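Visurville News
Search Visurville News Search Clear
We use cookies to keep this site working and to count visits. Accept all Manage choices

Lost keys, lost charms: Porico room has a full table again

Fri 7 October

The lost and found drive in the Porico district is back for a second year, and the pile is bigger. 1,479 small items handed in since the start of September, organizers said Thursday night. Last year's total was 855.

Keys mostly. Also key rings, clips, lanyards, coins, beads, bag charms, a few odd cables. Anything that fits in a coat pocket and falls out of one.

Khrystyna-Mariia Tkachuk has run the sorting from a spare bedroom on Canpolat Street both years. Items come out of the bags onto a table next to the bed, get looked over, then go into envelopes with the date and the stop or shop where they turned up. Coins are logged one at a time. Keys stay on whatever ring they came in on, even when the ring is a mess.

"People want the charm back more than the keys," Tkachuk said. "You can cut a new key at the hardware store for a few dollars. Your aunt's braided cord, no."

Braided cords get there own box this year. Last September they were mixed in with the key rings and it took two evenings to get them apart, she said. Red ones come in the most, often with a bead on, and owners are asked to describe the bead before anything is handed over.

The Gostska bus line gave the most items, followed by the covered market. The bus company holds things for two weeks and then passes them on. The market doesn't hold them at all, so vendors have been dropping off bags directly.

So far 300 items have gone home. Tkachuk would like to double that by the time the clocks change. 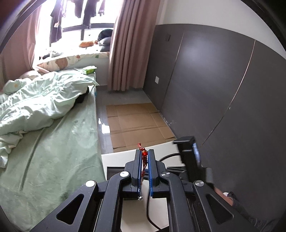
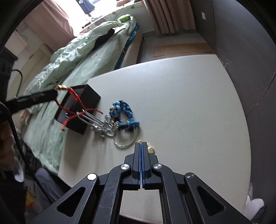
Pickup is by message only, no walk-ins, it's a private home. Say what you lost, which week, and one detail that isn't obvious. Color of the cord, number of keys, a dent, a scratch. Replies usualy come the same evening. Items worth more than pocket change go to the police desk on Market Square and have to be claimed there with ID.

Unclaimed keys will be recycled for metal in the new year. Charms and cords will be kept until spring. Foreign coins nobody asks for go in the school jar, same as before.

Drop-off bags can be left at the Gostska ticket window through the end of the month. Please no phones, no glasses, no umbrellas. The library takes umbrellas.

Get Visurville News in your inbox every morning. Enter your email Sign up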